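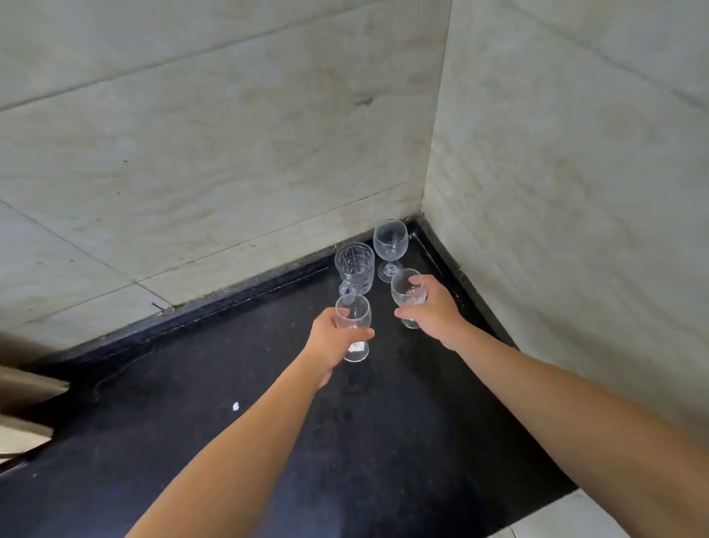

*Glasses in the corner of the worktop. The cut one is at the back on the left.*

Subject: Re: [kitchen-sorting] Where do you keep the wine glasses?

Morning all,

Replying to this from earlier in the month:

> We have moved to a smaller kitchen and have lost the tall cupboard.
> The stemmed glasses won't stand up under the shelf we have left.
> I looked at the Storex under-shelf rack but I'm worried about the
> rims knocking together. Does anyone keep theirs out on the worktop,
> and do they get broken?

We keep ours out, and have done since February. They live in the corner where the two walls meet, as far from the sink and hob as we can get them. The worktop is black and shows every ring and crumb, so I wipe under them when I do the rest.

The big round one goes right in the corner with the cut goblet next to it. The plain tulip-shaped ones go in front, as they are the ones we use. One of those still has its little white label low down on the bowl. Warm water and washing-up liquid has not shifted it, and I don't want to take a scraper to it. If anyone has a method that leaves no sticky patch, please post it.

Breakages so far: 2, both from the old Kobori set and both while drying up. Nothing has gone over in the corner itself. I move one glass with each hand at most, and leave a finger's width between bowls when I put them down. The cut one is heavier than it looks and I would not want it leaning on a thin rim.

On the Storex rack, we had one in the last flat. It held 5 glasses and was fine for short stems, but the wide bowls touched. The Condeck one has its rails further apart and would be my choice if you must hang them. Measure the drop below your shelf first, including the foot of the glass.

I have a spare Skirnum shelf liner, uncut, if the original poster would like it. Reply off list and I'll put it in the post.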